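We use cookies to make this site work and to see which pages get read. Accept all / Manage choices

Progress report to the funder: Folleo reading and repair project
Posted June, by Hina Cheema

Benedikt, sorry this is later than promised. Writing it between two other things so forgive the note form. Figures are right as of this morning, I checked them against the sheet twice.

Where we are

Cataloguing: 3,288 items now on the list. That covers the whole of the parish and school run, the mill letters, and most of the loose maps. What's left is the two cupboards upstairs and the box marked "misc Otura" which is mostly newspaper and will go quickly once someone sits down with it.

Repair: 1,165 items through the bench. Surface cleaning for nearly all of them, tissue repairs for the ones that needed it, new folders throughout. We said in the bid we would be at this point by the end of spring and we are a bit over a month behind. Reasons below.

Reading sessions: going well. 368 visits since the start, counting repeat visitors each time they come. Tuesdays-and-Thursdays pattern has been dropped, we now open three afternoons and one evening. The evening one is the busiest by a long way and I'd like to keep it.

Why repair is behind

Mostly the school registers. We had them down as light cleaning. They are not light cleaning. The covers had been patched at some point with brown parcel tape and the tape has gone hard and taken the top layer of cloth with it wherever it lifts. Each volume is taking the best part of a day. There are more to do and I don't want to rush them, the inside pages are lovely, clear ink, hardly any losses, and they are what people come in asking for.

Second thing was the paste. The first batch from Brovia went off in the tub and we lost a week waiting for the replacement. They sent it free of charge, to be fair to them, and it has been fine since. We now make up small amounts and write the date on the lid.

Third, I was off for a fortnight in March. No cover at the bench in that time, though the cataloguing carried on.

Money

Under on travel, over on materials. The overspend is nearly all folders and boxes, the price went up between the quote and the order and we needed the deeper boxes for the registers anyway. I'd like to move the travel underspend across to materials if you're happy. Does that need a form or is an email enough? Nothing moved yet.

Training line not touched at all so far. We have the binding course pencilled in for the autumn and that will use most of it.

Heating for the reading room came in higher than we'd put down. The room has to stay steady for the paper so there isn't much to trim there. We've moved the long table away from the window side and people say it is warmer.

Catalogue online

Saha have put up the test version. Search works by surname, place and year. It doesn't yet cope with the old spellings, so if you look for a farm under its present name you miss half the entries. They say it needs a list of variants from us, which I have started and is much longer than I expected. Every clerk seems to have spelled the place his own way and some of them two ways on one page.

Pictures of the maps are slow to load on a phone. Saha know. They suggested smaller copies with the full size one a click away, I've said yes to that.

We also need to settle the wording on copyright for the mill letters. The family have been generous but they want two of the letters kept back, which is their right. Those two are on the list with a note and no copy.

Things that went wrong

The leak in the upstairs passage. Nothing damaged, the cupboards are on the other side, but we moved six boxes down for a week to be on the safe side and it cost us time. Roof has been seen to. I have asked for it to be looked at again before winter.

We lost the numbering on one run of the mill letters when a sheet was sorted by date and saved. Found it the same afternoon and went back to the older copy. We now lock the number column. Should of done that from the start.

Opening hours on the front door were wrong for most of April. Two people came a fair distance and found us shut. I wrote to both and one has been back. 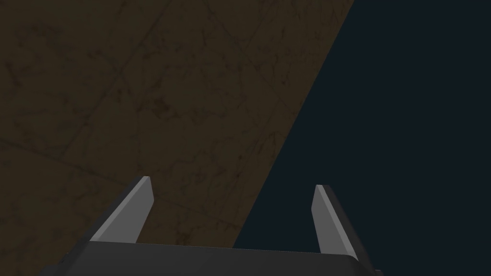

Next three months

Finish the registers. That is the main thing and everything else at the bench waits behind it. If they go on at the present pace we'll be done by the end of the summer, and the maps can follow.

Upstairs cupboards listed by the end of August. Possibly sooner for the left hand one, it is mostly printed sale notices and there are a lot of duplicates.

Spelling list to Saha in two parts, farms first and then people. They can load the farms while I am doing the rest.

Small display in the reading room for the autumn. Thinking of the school registers alongside the attendance medals, if the lender agrees. Waiting on a reply. If it's a no we will use the sale notices, the lettering on them is very good and the prices make people laugh.

Visitor comments, since you asked for some last time. Main one is more chairs with arms. Next is could we open on a Saturday. I can't see how with the present hours, but I'd like to try one and see who comes. A few people have asked for help reading the older hands, so I have put together a two page sheet of letter shapes and left copies by the door. They keep going, which I take as a good sign, I've printed it twice alraedy.

What I need from you

A yes or no on moving the travel money.

Whether the end date can slip by six weeks to cover the registers. No extra money asked for, only the time.

Your view on the Saturday.

And could you send the newer version of your logo, the one we have comes out fuzzy on the folders' printed labels and I would rather redo them before the next order goes in.

Full spending sheet to follow seperately, it needs one more invoice from Brovia before it adds up. I'm at the bench in the mornings and by the phone after 2pm.

Hina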